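Lusside Tabletop Demonstrations
README for the second release

Welcome, and thanks for downloading! Lusside is a set of tabletop manipulation demonstrations collected by people using hand-held grippers, in real rooms with real furniture and whatever light the building happened to have. We made it to train policies that learn from short examples, and we've had a great time putting it together.

What's in the release

There are 900 demonstrations, split over 19 tasks. Each one holds the video from the gripper camera, the gripper opening at every video step, the estimated hand path, and one line of text saying what the person was asked to do. Two-handed tasks have a left and a right stream with a shared clock. If you only want one-handed work, filter on the "hands" field — it's the quickest way to get a smaller download.

209 of the demonstrations are held out for testing. They come from rooms that never appear in the training part, so please keep them apart, even for pretraining.

How we collected it

The collectors worked at two sites, Graltholm and Clevberg. Before each session they ran a short mapping pass, moving the gripper slowly over the work surface and then up toward the room so the tracker had something solid to hold on to. After that they opened and closed the fingers fully three times, which gives us the zero point for the opening value. Then the fun part: do the task, put everything back somewhere a little different, do it again.

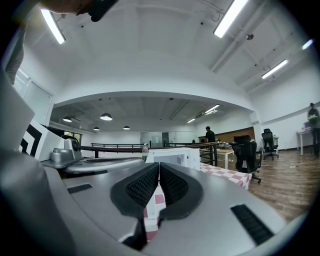 We asked people to work at their own pace and to keep small mistakes in. A fumbled grasp followed by a good one is worth a lot to a policy, and some of our favorite clips are recoveries. Episodes were dropped only when tracking was lost for longer than half a second or when the two clocks drifted apart. Those are listed in dropped.csv with the cause, in case you'd like to try rescuing them with a better tracker (tell us if you do!).

Loading the data

The Haddad loader reads everything directly. Start with the "mini" split, which has 50 demonstrations and is enough to check that your pipeline runs end to end. Gripper opening is in meters, time is in seconds from the start of the episode, and rotations are quaternions with the scalar last. Release one had the scalar first, so old scripts need a fix.

Known issues

Wide-angle video is stored unrectified. Lens values are in the calib folder, one file per gripper.

Hand paths in the Clevberg evening sessions are noisier than the rest. Use the "track_quality" field to leave them out.

The text lines for the drawer tasks mix "close" and "shut." We like the variety and plan to keep it.

Background people may appear in the video. Please don't try to identify anyone.

Next up

More two-handed tasks are planned for March, along with a cleaner version of the evening paths. Bug reports are very welcome, and please include the episode number.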